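Asturville library is finally getting its Saturday-style late hours back, and I am thrilled
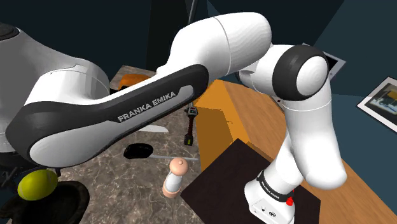
So the news I've been bugging everyone about since spring is official: the Asturville public library on Matlala Street will stay open until 8 in the evening again, starting in December. If you work a normal job and have ever sprinted up those steps at closing time with a bag of overdue paperbacks (hello, it's me), you know how big a deal this is.

Busisiwe Mokoena, the head librarian, told me the money came through last month after the town council moved some funds over from the old Ferkgate parking project. She sounded tired and happy in equal measure. "We asked for this three budgets in a row," she said. "I had the new sign printed before the vote, and I hid it in my office."

The petition helped too. It picked up 246 signatures, and a lot of those came from parents at the Ferkgate end of town who can't get over here before dinner. I signed it at the bakery, with jam on my fingers — sorry to whoever had to type that page up.

A few things to know before you go. The children's room will still close at its usual time, so plan on story hour in the afternoon. The upstairs study desks will be open the whole evening, and so will the printers, which now take cards. The parking lot gate on the north side stays locked after dark, so come in from Matlala Street.

Lwazi Baloyi, who runs the evening book group, is already moving it back from the church hall. They're starting with a mystery, and he's got 141 names on his mailing list, though he says a good turnout is more like a dozen people and a plate of cookies. New folks are welcome and you don't have to finish the book. I almost never do!

Not everybody is cheering. Councilman Jacobus Joubert voted against the change and wants to see visitor numbers by summer before he'll back another year of it. Fair enough, I guess, but I plan to be one of those numbers as often as I can.

The library is still looking for two part-time desk clerks for the evening shift. Applications are at the front counter, or you can call and ask for Ntombi Pretorius.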